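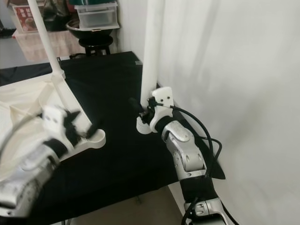 A purchase plan for a two-armed work cell should be settled before any quotation is requested. Units applying to the Sundale equipment fund often price the arms alone and find later that the bench, the cabling and the grippers have no budget line. Fittings at the wrist deserve a line of their own. On each arm here a black gripper is mounted on a white wrist piece, and the cables loop outside the arm, so clearance must be allowed on both sides of the table. Coverings such as the black cloth are minor costs, but they should still be listed.

Step 1. Describe the task
State in one paragraph what the cell will handle and how often. Requests without a task statement are returned to the unit.

Step 2. Measure the space
Record the floor area, the nearest power outlets and the width of the doorway. Allow 60 centimetres of clear floor on each open side of the bench. 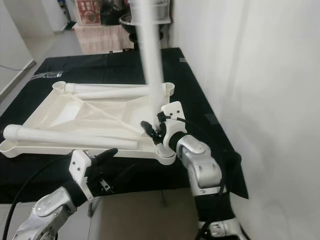 Step 3. Budget for work pieces
Trial parts are consumed faster than most units expect. Assembly work needs full sets – a white plastic base with its tubes and a tall pole, as on this table, counts as one set – and spares should be ordered at the same time. Long parts also affect the choice of room, as an upright pole needs free height over the bench. Set aside $1,000 for parts in the first year.

Step 4. Obtain quotations
Two written quotations are required. Grilleo and Tarigan are both on the supplier list. Ask each to price delivery, installation and training separately, and to state the warranty period in months.

Step 5. Submit the form
Send Form 19 to Yanti Oei by the end of March. Questions about service contracts should go to Gumaro Barrera.

Last revised 7 Jun 2022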